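布もの日記 葉っぱの布とバラの布

こんにちは!ずっと「いつかやる」と言い続けていた布ものの整理、ようやく始めました。うちの布箱、前に数えたときは50枚で止まっていたのに、5月にまたもらったり買ったりして、もう数える気もなくなっています(笑)

きっかけは、友だちのAns Jacobsさんから届いたメールです。「花柄と葉っぱ柄、どっちが好き?」とだけ書いてあって、そんなの決められるわけないでしょう!と返事をしながら、気づいたら箱をひっくり返していました。

で、並べてみると柄の布ばっかり。無地を買おうと思って出かけても、レジに持っていくのは結局こういうのなんですよね。今回はその中から2枚、木のテーブルの上で撮ったものを載せます。くしゃっとしたままなのは、いつもの私の布の扱いそのままです。 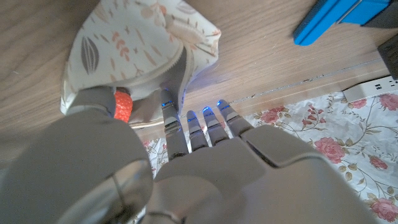
どちらも木の天板の上で、まだたたんでいないところ。
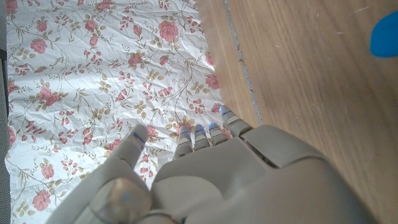

Yiran Kong

最初の写真は、クリーム色の地に葉っぱや小枝が散っている布。淡いオレンジや桃色の葉にまじって、濃いグレーの縞の入った楕円の葉があるでしょう?この一枚があるおかげで、甘くなりすぎないところが好きなんです。細い茶色の茎もかわいい。秋っぽいと言われますが、私は夏でも平気で出します。パンにかけたり、かごに敷いたり、使い道はそのときの気分しだい。

次の写真は、白地にピンクのバラ。こちらは正反対で、もう遠慮なく甘いです!若いころは照れくさくて避けていた柄なのに、ここ数年で急に好きになりました。明るい茶色の木の上に置くと、ピンクがやわらかく見える気がします。お茶の時間にちょっと敷くだけで気分が上がるので、しまい込まずに手前の段に入れることにしました。

たたみ方は、いまのところ三つ折りにしてから半分、それを立てて並べる方式です。前は平らに積んでいたのですが、下のほうの布を引っぱり出すたびに山がくずれて、そのたびにたたみ直し……。立てておけば柄がぜんぶ見えるし、一枚抜いても隣がよろけるだけで済みます。厚手のものは二つ折りで終わりにしています。細かい角はそろえません、そこまでやると続かないので。

アイロンは使う直前にかける派です。葉っぱのほうは少ししわが残っていても柄にまぎれてくれるけれど、バラは白地のぶん目立つかな。霧吹きをして手でのばすだけの日もあります。みなさんはしまう前にかけますか?それとも使う前?よかったらコメントで教えてください。

Ansさんへの返事は、まだ書けていません。葉っぱと言いたい日とバラと言いたい日があって、今日はバラ寄りです。次の更新では、箱の底に6枚たまっている端切れを並べるつもり。縞のものが多いので、ちょっと雰囲気が変わると思います。

2021-06-09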